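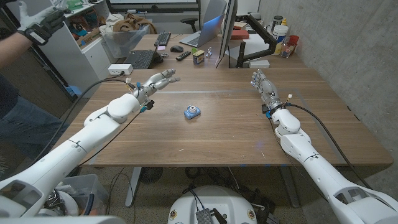 The Zelside long table in brown, a small light-blue thing shaped like a toy camera in the middle, a few small scratches already in the top.

Home Tables Desks Storage Care Delivery Basket

Zelside Long Table

A long wooden table for rooms where several people have each been told they could have the table. We make it under the Arkine name, in our own workshop at Brumlow, and it has outsold everything else we do, including the stool we were proud of.

The top has a walnut-like grain and a medium-brown finish. By a bright window it looks paler and people ring up to ask whether we sent the wrong one. We didn't. Put the blind down and have another look before you ring.

What it's good at

Laptops, paperwork, soldering, sandwiches, things with cables. It was drawn up for shared workrooms, the sort with a shelving unit full of boxes along one side and a power strip lying on whichever desk is nearest. You can sit 8 people at it for a meeting if they like each other, or six if they've brought laptops and opinions. As a dining table it does perfectly well, though customers who buy it for dining tend to be doing their tax return on it by May.

It has no drawers. We tried drawers on the first batch and every one of them came back for repair with a stapler wedged behind it.

The finish

The grain is straight and fine, and the surface has a low sheen. Strong overhead lights will leave soft streaks of reflection across it. If that bothers you, move the lamp, which is cheaper than moving the table.

It will scratch. A table that gets used for work picks up small marks in the first week and goes on collecting them at a steady rate. Leokadia Kozłowski, who looks after our finishes, will talk you through touching them up if you write in, and will then suggest you leave them alone. She is right about most things and difficult to argue with about oil.

Wood and grey trim together are a habit of ours, and you'll find the pairing on other pieces in the range too. The trim is slim and plain. Wipe it with a damp cloth, dry it, and don't go at it with wire wool, whatever your uncle says.
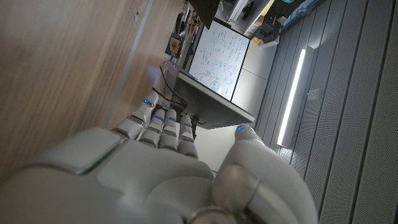 Measurements and practical matters

Length: 2971 mm. Yes, we know. The first drawing said three metres, the saw had its own view, and by the time anyone checked we had a brochure.

Width: made to order within reason. Tell us what you need and measure it twice, please, the second time with the tape the right way round.

Height: standard desk height, with adjustable feet for floors that have given up being level.

Colour: brown. A darker brown has been under discussion for some years.

Assembly: takes 2 people and the key in the packet. One person can manage it, in the sense that one person can manage a piano.

Delivery: to a ground-floor room. For stairs, choose the stairs option when you order and be truthful about the bend at the top.

Lead time: roughly 2 weeks after we confirm your width. We will email when it leaves the workshop and again when it is on the van, and the driver will phone as well, so there is very little chance of peace.

Screens, arms and other attachments

A monitor on a pole suits this table very well and frees up a good deal of wood for mugs. Clamp it at the edge, put a scrap of felt under the jaw, and tighten by hand. If the screen droops, the fault is usually in the bracket. We have been sent a surprising number of photographs of drooping screens and have yet to see one caused by a table.

The narrow pale grey strip that runs along the top is part of the design. It doesn't lift out, and there is nothing hidden underneath. Please stop trying it with a butter knife. Dust likes to gather beside it, and a soft brush sees to that.

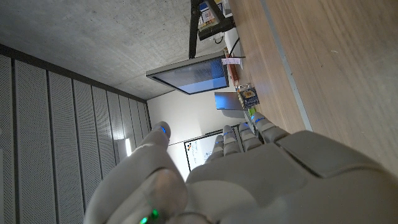

Care

Dust it when you can write your name in it. Blot spills straight away, coffee especially. Use mats under hot pans and anything with a rubber foot, and lift heavy kit when you want it at the other end. Dragging is how most of the long scratches get there.

Oil the top once a year with the Dudek oil we supply, or with any plain furniture oil if you've lost the tin. Thin coats. If the cloth drips you have too much on it.

Returns

Tables in their packing can come back to us within the usual period. Tables with glue on them can't, even if it is nearly all off. Made-to-order widths are yours for good, so see the note about the tape.

Spare feet and touch-up oil are listed under Care. The stool is still available.

Page last updated 2024-03-21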